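Opinion / Workshop & Lab
Last updated: May

Look after the pretend robot as if it were the real one

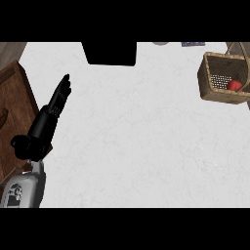
The arm and hand in our simulated kitchen, with the wicker basket over to the right.

I spend a fair bit of my week as a sort of nursemaid to a robot arm that doesn't weigh anything. It lives in a simulator, along with a marble worktop, a wooden cabinet and a basket with something red in it, and it has a five-page maintenance log that I wrote and that I'm told (kindly, mostly) is overkill. My view is that it isn't overkill at all, and that most places running a simulated cell next to a real one are looking after only half of what they've got.

We have both at Drirnura. The real arm is bolted to a bench at the back of the building and gets treated like a prize pony. It has a wipe-down on a Friday, its cables are checked for rubbing, its hand gets taken off and looked at, and if anybody so much as leans on the bench there's a line in the book. The simulated one, until I started making a nuisance of myself, got nothing. Somebody set it up, it worked, and it was left running on a machine under a desk with a sticky note saying DO NOT UPDATE.

I do understand why! There's no grease in it. Nothing wears out, nothing comes loose, and if you drive the hand straight through the worktop you press a button and everything is back where it was. It feels like the one bit of kit in the place that can look after itself. But it drifts, or rather the real one drifts and the copy stays put, and from where I sit those come to the same thing.

Take the hand. Last winter we had the fingers off the real one and put back with new pads, which made each fingertip 2 millimetres fatter. It was a lovely job and it went in the book. What didn't go anywhere was the model, so for weeks the copy was practising with the old slim fingers, getting very good at slipping them into gaps that the real fingers could no longer get into. We'd then load what it had learned on to the real arm and stand there tutting at the real arm. We had the wrist apart. We had the wrist apart twice, in fact, and I've still got a washer in my coat pocket from the second time. There was nothing wrong with the wrist.

So now the rule I go on about is that no job on the real arm is finished until the same job has been done on the copy. If you change the pads, you change the pads in the model. If you shim the base, you shim the base. If you turn the grip force down because it's been squashing things, you go and turn it down in the other place too, before your tea and not after it.

The second thing I'd argue for is a proper starting check, every morning, on the simulated cell as well as the real one. Ours takes a few minutes. I send the arm out over the worktop with the fingers straight and together and nothing in the hand, and I just look at it. It's a dull pose and I chose it for being dull. With the fingers closed up like that, a joint that has its zero in the wrong place tends to show, because one finger sits proud of its neighbours. Then I have it open and close the hand, slowly, and reach for the rim of the basket without touching it, and I compare the numbers with the ones from the real arm doing the same thing. If they disagree by more than 3 millimetres I stop and find out why before anyone else gets to use it.

People pull a face at the looking part. They'd sooner have a script do it, and we do have a script, and it's fine. But the script only checks the things we thought of when we wrote it. It was perfectly happy on the morning the basket was floating a hair's breadth above the marble (you couldn't have slid a playing card under it). It was happy when the worktop had somehow been made as slippery as ice. I noticed that one because an object I'd nudged with a fingertip carried on travelling, all the way off the far side, with a sort of dignity.

Which brings me to the surroundings, and this is where I get properly cross. The robot is usually the best-kept part of these set-ups, and then everything round it is a jumble of whatever was to hand. We got a batch of household objects through Akusance when we started, and very handsome they are too. The wicker looks like wicker. But looking like wicker and behaving like wicker are separate jobs, and a woven basket with sloping sides and an arched handle is a horrible thing to get right. Ours came with an invisible solid lump standing in for the handle, as if somebody had filled the arch with plaster. The hand would go to reach through and stop dead in mid-air. I spent a day and a half blaming the elbow.

Fixing it was simple and tedious: rebuild the invisible shape out of small pieces so that it follows the handle you can see, check the arm can get under it, check it still doesn't fall through the bottom of the basket. There are 86 pieces in it now. I'd recommend doing this to anything your robot has to reach into, and doing it before you touch a single setting on the arm. I'd leave the cabinets and the background bits until last, unless the arm goes near them.

Now, the argument against me, which I hear most often from a friend at Du Plessis, who has a much bigger lab and much less patience. The line there is that you shouldn't want the copy to be exact. You should jiggle it: make the worktop a bit grippier one minute and a bit slicker the next, move things about, change the weights, and whatever the arm learns will be tough enough to cope with the real world. And I agree, up to a point. We do it too. Some 2000 runs a night, all slightly different, and the results are better for it.

But you have to jiggle around something. If the middle of your range is wrong then you've got a great spread of wrong answers with the right one sitting out at the edge, or off the end altogether. No amount of shuffling the friction was going to tell us that our fingers were too thin. I'd also say, having watched a few labs do this, that jiggling gets used as a reason to skip the measuring, in the way that some people use a dishwasher as a reason not to scrape the plates.

There's a money side as well. A while ago we looked at paying Skedus to keep the simulated cell up to date for us, and I was all for it until I sat down and thought about what they'd need. They'd need to know every time somebody here put a spanner on the real arm. They'd need the log, basically, and if we were keeping the log that well then the updating was an hour's work at the end of the week. So it stayed with us. I'm not saying that's right for everybody. If you've got a dozen cells, get help. If you've got one, the person who fits the new pads is the person who ought to type in the new thickness, and they ought to be given the time to do it, on the rota, with the same standing as the wipe-down.

The time is the real sticking point, I think. An hour spent with an oily rag looks like maintenance. An hour spent at a screen, nudging a knuckle joint by half a degree and watching a hand open and shut over a marble worktop, looks like somebody playing a rather boring game. I've had visitors ask me if I was on my break.

My log for the copy now sits in the same binder as the log for the real arm, left-hand page and right-hand page, so that a gap on one side stares at you. It's paper, and I make no apology for the paper. Last month there was only one gap, and it was mine: I'd swapped a cable clip and couldn't decide whether a cable clip counted. I've since decided that it does, as the cable was holding the forearm back a touch at full stretch, and I've put that in.

Got a view on this? Write to the opinion desk | Contact us | Copyright, all rights reserved | Back to top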